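Zastano Shared Kitchen - Minutes of the house meeting
Date: 29/01/2021
Present: Siriporn Suwannarat (chair), Tassanee Inthanon (minutes), residents of both floors
Apologies: Kalum office

1. Fruit and the kitchen counter

Siriporn opened the item about fruit on the counter.

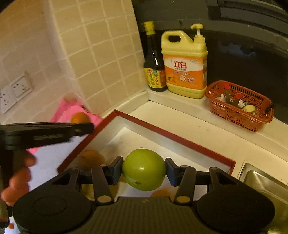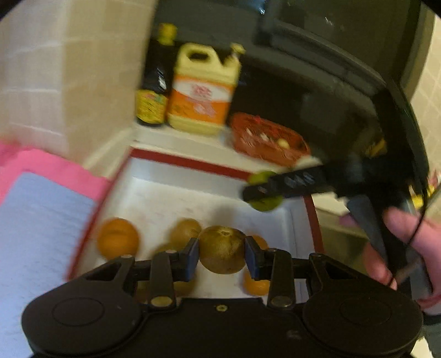 2. Discussion and what we decided

Tassanee said that the counter is the best place for the fruit, but it should stay on the red-rimmed white one and not go directly on the countertop. All agreed. It was asked if oranges and green fruit can be kept together. Siriporn prefers to separate them, but there was no strong opinion and we leave it as it is.

Orange stains must be wiped the same evening. The pink cloth by the counter is for hands only - please take another one for the surface.

The bottles on the shelf will get name labels. Tassanee will bring the labels.

3. Fruit money

The fruit order from Vasiliu was 800 last time, and each floor paid 400. One resident found this too much for the winter floor, where two rooms are empty. Siriporn will ask Vasiliu if a smaller box is possible. Until she has the answer, both floors pay the same as before.

4. Other matters

The 立白 dish soap is finished. Tassanee will buy two bottles and keep the receipt.

The cupboard door beside the fridge is still loose. Siriporn has written to the Kalum office and waits for their reply.

Next meeting: to be announced on the door.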